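Stullgate Pro Rebounder review: two months of shooting passes at a net

I should say up front that I'm a Sunday league midfielder with a bad left foot and not much free time, so if you want a review from somebody who coaches an academy side, keep scrolling. I bought the Stullgate Pro Rebounder in March with my own money ($157, plus 7 more for shipping) after our season with Ukgate Rovers fell apart and I decided my first touch was a big part of why. We finished second from bottom. I gave the ball away a lot. Something had to be done!

For anybody who hasn't used one, a rebounder is a steel hoop or rectangle with a tight net in it, and you kick a soccer ball at it and the ball comes back. You could use a wall. I used a wall for years, until my neighbor on the other side of it asked me very politely to stop.

Setup first. The box is heavy and kind of awkward, and the instructions are one folded sheet with drawings so small I ended up taking a picture with my phone and zooming in. The tubes click together fine. The net is another story. You hook it on with bungee loops, and the last few along the top edge are so tight that I had to get my knee into it and pull with both hands. It took me an hour and a half the first time. I've taken it down and put it back up twice since then and I'm down to half an hour, so you do get the knack, but wear gloves (I lost some skin).

Once it's up, it's really good. The return is quick and it comes back true as long as you hit the middle part. If you hit the outside six inches or so the ball dies or shoots off sideways, which annoyed me at first and then I kind of came around to it, seeing as my teammates' passes do the same thing.

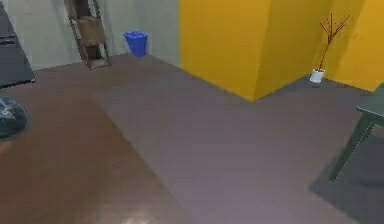 The angle adjusts with a pin on each side, and you get 3 settings. The flattest one throws the ball up in the air for chest control and volleys, the middle one gives you a bouncing ball at knee height, and the steep one sends it back along the ground. I leave it on the steep one almost all the time. Changing it means pulling both pins at once, and if you only pull one the whole thing twists and you have to wrestle it straight again. A knob or a lever would have been so much better. At this price I think I'm allowed to complain about that.

My routine is pretty simple. Ten minutes of two-touch with the right foot, ten with the left, then I back up and drive it harder and try to kill it dead with one touch. On a good evening I'm counting streaks. My best is 367 one-touch passes without losing it, all on my right foot, and I was so pleased I told everyone at work. My best on the left is not going in this review.

Has it helped? I think so, yes. We had a preseason friendly against Lostunach a couple of weeks ago and I noticed I wasn't panicking when the ball came in hard. I still got caught out with my back to goal, and a rebounder can't do anything for you there because it never sneaks up behind you and kicks your ankles. But the simple stuff felt easier, and I played a full ninety without our captain yelling at me once, so draw your own conclusions.

Now the gripes. The ground stakes it comes with are garbage. Two of mine bent in dry dirt in the first week, and without stakes the whole thing creeps backward every time you really hit one. I bought a set of longer ones from a camping store and the problem went away. The black coating has started chipping at the joints too, and there's a bit of rust on the bottom tube already. I do leave it outside, so some of that is on me, but it's sold as a backyard product and I'd expect it to handle a rainy spring.

It's also loud. Louder than I figured, a sort of twangy thump, and I stop by eight in the evening to keep the peace.

I looked at the Stojanovska folding one before I bought this. A guy on the team has it, and I've had a few goes on his. It packs down flat and fits in a trunk, which would be great for taking to practice, but the net is slacker and the ball comes back at half the speed. For little kids I'd get that one. For adults who can hit a ball properly, I'd go with the Stullgate and just budget for better stakes.

Four stars out of five from me. I'd buy it again, and I've got a can of rust paint on the shopping list for this weekend.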